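シミュレーションで把持動作を教える:遠隔操作によるデモ収録の手順
2025/08/19 Clallia技術ノート編集部

遠隔操作でグリッパーを動かし、物をつかむ動作をデモとして記録するまでの手順をまとめる。操作環境はFosta、記録ツールはTementを使う。実機は必要ない。

1. 準備
Fostaを起動し、手首視点と外部視点の2画面を並べる。操作デバイスの並進感度は初期値のままだと速すぎるので、7まで下げておく。Tement側では保存先を指定し、タスク名を半角英数字で入れる。

2. 接近
外部視点で対象の真上まで移動する。ここでは指を全開にしておく。長い物は、長手方向と指の面が平行になるよう手首を回してから下ろす。回転と下降を同時に行うと軌道が乱れ、学習後の動作にもそのまま出る。

3. 位置合わせ
残りの距離が詰まったら手首視点に切り替える。左右の指と対象のすき間を見比べ、片寄っていれば横方向だけを少しずつ直す。表面に凹凸のある物は見た目の輪郭と接触形状がずれることがあるため、接触表示もオンにしておく。
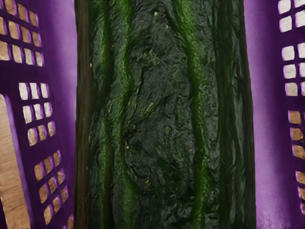 4. 把持と持ち上げ
トリガーをゆっくり引き、両側の接触表示が点いたところで止める。そのまま一呼吸置いてから垂直に上げる。滑った場合は途中でつかみ直さず、収録を破棄して初期位置からやり直す。

5. 保存と確認
終了ボタンで記録を閉じ、再生して指の開閉と手首の軌道を確認する。開始直後に長い静止が入っていたら切り詰める。最初の学習には17本を目安にそろえ、対象の位置と向きは毎回変える。同じ置き方ばかりだと、少しずらしただけで失敗しやすい。

関連記事
・Fostaの視点切り替えをキーに割り当てる
・Tementで収録データを結合する
・Lewisアームを手で動かして教える(直接教示編)
・6月の更新内容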